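**Clulden repair room to open Saturdays from November - bring your old PC**

For immediate use

Womton. The Clulden repair room is adding a Saturday session from November, doors at 10am, for anyone with a desktop computer or storage box that needs a drive swapped, checked or taken out. No booking. Four benches, first come first served.

Drives are what most people ask for. Some 70 machines came through over the summer and the usual request was the same - get my files off, then put something bigger in. Sessions cover desktop towers and multi-bay enclosures, so small offices welcome too.

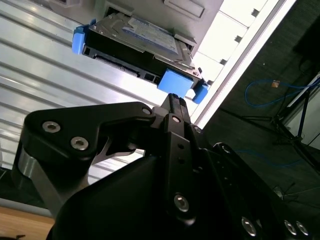 "People think they need a new computer," said Ingegerd Isaksson, who runs the room. "Often it's one drive. You take it out, put another in, plug the cables back and go home."

Cost is £4 for the bench, parts extra. Copying files to a second drive is included if you bring the second drive. Please bring power lead as well, we have a few but they go quickly.

New this autumn is Tello, a beginners' evening led by Jhonatan Nina. Starts with the side panel off and what's what inside - memory slots, power supply, drive cage, which cable goes where. Old towers are supplied to practise on so noone has to risk their own.

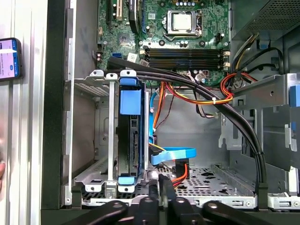
Tello runs for 4 weeks, 7pm start, places limited. Under-16s with an adult please.

Donated towers wanted for the course, working or not. Wipe your drive first or ask us to do it. No monitors, no printers - sorry, no space for them untill the store is cleared.

Further details and interviews: Marisol Marulanda, Clulden press desk. Tello places: Ieva Uibo, at the front counter any weekday afternoon.

ENDS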